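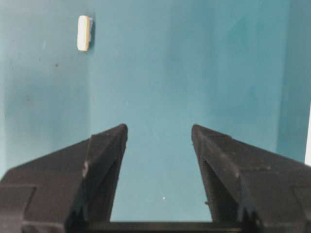
Cell Practice Working Group -- Minutes

July 21, 2024, Gedisberg site, upstairs meeting room

Present: Hildegard Meinecke (chair), Damilola Ogunleye, Yakubu Ajayi, Tanko Igwe (minutes)
Apologies: Fatima Ogbonna

1. Minutes of the last meeting
Accepted with one change. Under item 4, "Faria cell" should read "Yupanqui cell."

2. Gripper finger inspection
Yakubu went through the draft inspection sheet. Scuffs and scratches on the outer faces of the fingers are to be noted but do not take a cell out of service. Any crack, or any play where a finger meets the base, does. Damilola asked who decides when a scratch has become a crack. Agreed that the operator on shift decides and the cell stays stopped until a second person has looked at it. Fingers are always replaced as a pair.

Dust on the fingers was discussed at some length. Yakubu wants a wipe-down at the start of every shift. Tanko thought once a day was enough. The group went with every shift, dry cloth only, to be reviewed after a month.

3. Approach to panel edges
The current rule says the fingers must be "clear of the work" before closing, and people read it differently. New wording, proposed by Hildegard:

"Before a close command, the panel edge shall stand between the two fingertips with neither finger touching it. If either finger is in contact, back off and repeat the approach."

Adopted. Damilola will add a picture to the rule so that new operators have something to compare with.

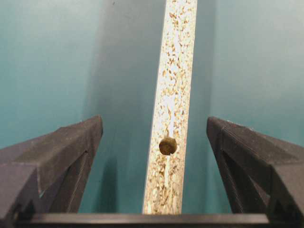

Rule 7, open position: chipboard edge between the fingertips, no contact on either side.

Tanko raised the matter of filled holes in the edge. The Clisis checker treats any round dark spot as an open hole and stops the cell. The log holds 3,093 approaches since the last update, and 19 of them ended in a stop of this kind. Yakubu does not want the check loosened until those stops have been gone through one by one. Agreed. Operators are not to override the stop in the meantime -- this includes test runs.

4. Wrist camera
Short discussion. Both fingertips must be in view before a run starts. Lens cleaning goes on the same sheet as the finger wipe-down. Fatima had sent a note asking for a fixed reference mark in every cell. Held over until she can attend.

5. Actions
Yakubu: final inspection sheet, including the wipe-down and lens lines.
Damilola: new text and picture for Rule 7, sent to all 3 sites.
Tanko: list of the Clisis stops with the time and panel type for each.
Hildegard: ask Faria whether they will follow the same sheet.

6. Next meeting
August, at Faria if the room is free. Tanko to confirm.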